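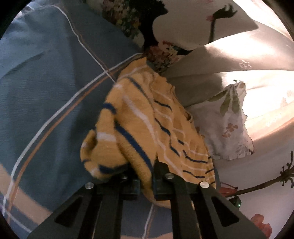 Frequently Asked Questions – Laundry Handling Team, Gindonia Robotics Club

What does the team work on?
Picking up and folding clothes with a two-jaw gripper. Students use a hand-held version of the gripper to record how a person does the task. The recordings are then used to train the arm in the club room, which carries the same jaws. The project is called Billus. It began as an entry for the Tolentino Challenge and now runs through the whole school year.

Who can join?
Any enrolled student. No programming background is required for the recording group. The training group asks for basic Python and some comfort with a command line. Students may switch groups at the start of a term, or belong to both if their schedule allows it.

When does the club meet?
Meetings start in September, after the activities fair, and run from 4 p.m. until the building closes. The room opens earlier during the month before the competition.

Is there a fee?
No. Competition travel is paid separately, and the amount is posted once the team list is final.

What is a recording?
One continuous take, from the moment the jaws leave the rest position to the moment they return to it. A take that is stopped partway is deleted and does not get a number. The current set holds 1,585 recordings, of which 163 are reserved for testing and are never used in training. Do not move files between the two folders, even if a label looks wrong. Write the file number on the correction sheet.

Why use a hand-held gripper when the club has an arm?
Speed, mainly. The arm has to be homed, checked and supervised, and only one person can work with it at a time. The hand-held unit can be passed from student to student. It also lets the operator feel when the cloth starts to slip, and that makes the grasps better.

Which garments are used?
Knit shirts, socks, dish towels and small children's clothes. Stripes and prints are welcome. Buttons and zippers are allowed if they are closed. Please do not bring anything with loose beads, glitter or pins. Donated clothes are washed before use and are not returned.

Should the garment be laid flat first?
No. Drop it from elbow height and leave it as it falls. Flattening is a separate task with its own folder.

Where should the jaws grip?
On a single raised fold, as close to the fingertips as the cloth permits. Gripping deep in the jaws catches extra layers and pushes fabric against the pivots. If two layers come up together, finish the take anyway and mark it "double" – these are useful for training.

The jaws do not close evenly. What should I check?
Check the pivot screws first. They should be snug, with no side play in the links, and both jaws should move freely by hand. Then look for threads wound around the links. If the fault remains, put the unit in the repair bin and take the spare. Do not file the fingertips.

Can I take a gripper home?
Yes, after 2 supervised sessions. Grippers are signed out through the Jasby equipment page. Home recordings add variety in bedding, lighting and furniture. Keep faces, mail and screens out of view.

How is the competition scored?
Each team gets 4 runs with garments supplied by the organizers. A run ends when the garment is released in the target area or when time expires. Points are given for the grasp, the transfer and the final fold. Touching the garment by hand ends the run – points already earned are kept.

Can project work count toward class credit?
In some cases. The introductory engineering class accepts a written report on one part of the system, such as jaw geometry or data labeling. Ask the instructor before the add deadline. Club hours alone do not count.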